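Vesska grip fault

The Vesska grip fault was a failure in the Vesska, a hand-held two-jaw gripper made by Drevix and used to record packing tasks for robot training. Under certain conditions the tool reported its jaws as closed on an object when they were wide open. The fault went unnoticed through 600 recordings, a run of success that might have struck someone as suspicious.

Background

The Vesska was designed so that a person could pick things up and put them in a box while the tool logged how far its jaws were open. The log was then used to train a robot arm, on the theory that the arm would pick up good habits. Drevix supplied the jaw linkage and the finger pads. The software that decided whether a grip had taken place came from Kneath, and the two firms' manuals disagreed on which end of the scale meant "open." Each manual was clear and well illustrated.

Description of the fault

The jaw sensor counted from a zero point set at power-up. If the tool was switched on with its jaws apart, zero meant open; if they were shut, zero meant closed. The quick-start card said to switch the tool on "in a comfortable position." Operators did so, and comfort varied.

A session begun the wrong way round was logged in reverse. Approaching an object counted as holding it, and holding it counted as letting go. Kneath's checking program looked only for an even number of changes between the two states, and a backward session has exactly as many as a forward one.
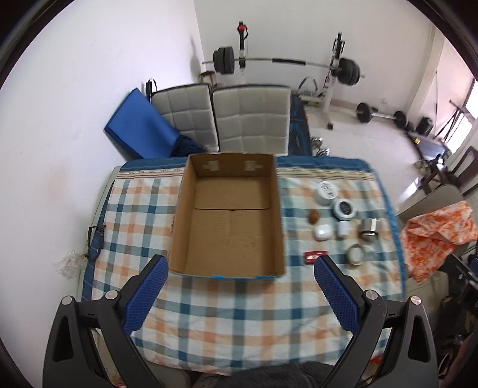
Grindia, on reading the first fault notice, objected that the tool had measured everything correctly and had only been wrong about what it meant, so the word "fault" was unkind to the hardware. Drevix quoted this remark in its next notice – with approval.

Discovery

The fault came to light in June, when an arm trained on the recordings was put to work on a packing bench at Grindia. It closed its jaws in mid-air, lowered them onto a tin, opened them with great care and moved off to the box with nothing. It did this 9 times and reported a full box. The tenth attempt pushed the tin off the bench, and the arm was stopped by hand.

There were no injuries. The stop button had been mounted on the far side of the bench, within reach of the arm, and was moved afterward.

Response

Drevix issued 2 corrections. The first was a sticker reading "CLOSE JAWS BEFORE START," which was placed on the inside of one jaw and could be read only when the jaws were open. The second was a software update that asked the operator to open and close the jaws once before recording. The update took effect on 1st January, and sessions made without the check have been rejected from that date.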